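The Cupboard That Stays

When we moved to Brunamthorpe, the house was almost empty. The seller had left only one piece of furniture, a big wooden cupboard, and he left it for a simple reason: it did not go through the door. Four people had tried to move it before us, and each of them gave the same answer. It must have been put together inside the room.

At first I wanted to get rid of it. I come from a place where furniture is light and you change it when you change your flat. A piece like this seemed to me like a relative who comes for dinner and stays for 30 years. I even asked for a price at Mousavi, the repair workshop in Pestthorpe, to have it taken apart and carried away. They wanted 183 pounds. For the same money, they told me, they could make the drawer run well again and clean the varnish, and I would own a good cupboard instead of a pile of boards.

I thought about it for one evening and then I said yes.

The work was done in our house and it took 8 hours. The drawer was the main trouble. It had been rubbed with candle wax so many times that the wax had become hard and held dust. All this was scraped off, and the runners were made smooth with fine paper. The varnish was washed with a soft cloth and a little soap, nothing stronger. I was warned many times about strong cleaners, and also about the spray polish which I had already bought. 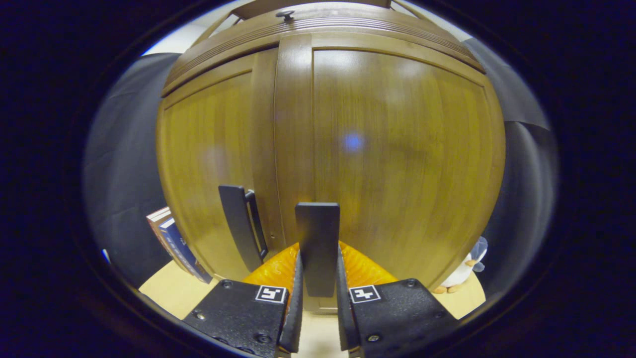
Since January we keep in it everything that had no place before. The tablecloths lie in the drawer, folded in three, and behind the doors are the big pots, the baking tins and a Gutine coffee set that we use when guests come. I have learned to open the drawer slowly and to push it back with both hands. I dust the grooves with a dry paintbrush, because a cloth does not reach to the bottom of them.

In damp weeks the doors become a little tight. The workshop advised me not to plane them, and to wait for drier weather. So far I have waited, and they have always come free again by the end of the month.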